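Skivness Bottles

Skivness is a picture set of used drink bottles and other light packaging on tabletops. It was put together for people working on sorting and recycling, where most containers arrive bent, flattened or lying on their sides. The first version went out in June with 200 pictures. The current one has 418.

Contents

Each entry has one picture and a short text file. The text file gives the main color, the position (standing or lying) and the condition of each item: whole, dented or crushed. Condition was judged by eye by Sigrun Granström and checked by Trevor Melnyk. They disagreed on 47 entries, which are marked "unsure" in the condition field. 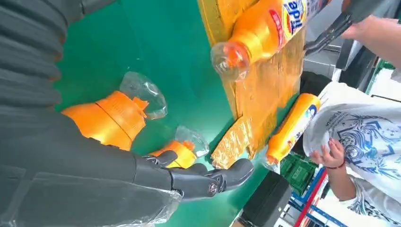

Orange bottles on the green surface, two of them lying, one larger than the other. Larger bottle: lying, condition "unsure".

Clear plastic is the hard part of this set. Crumpled necks and shoulders pick up white glints, and the outline is easy to lose. Labels are simpler - a solid color usually shows even when the bottle under it has lost its shape. Loose caps are listed as separate items only when they are fully off the bottle.

Known gaps

Glass is not covered. Brand names are not recorded. Bottle volume is left blank unless it was written down at the time.

Send corrections to Liette Bergeron at Helov, with the entry number in the subject line.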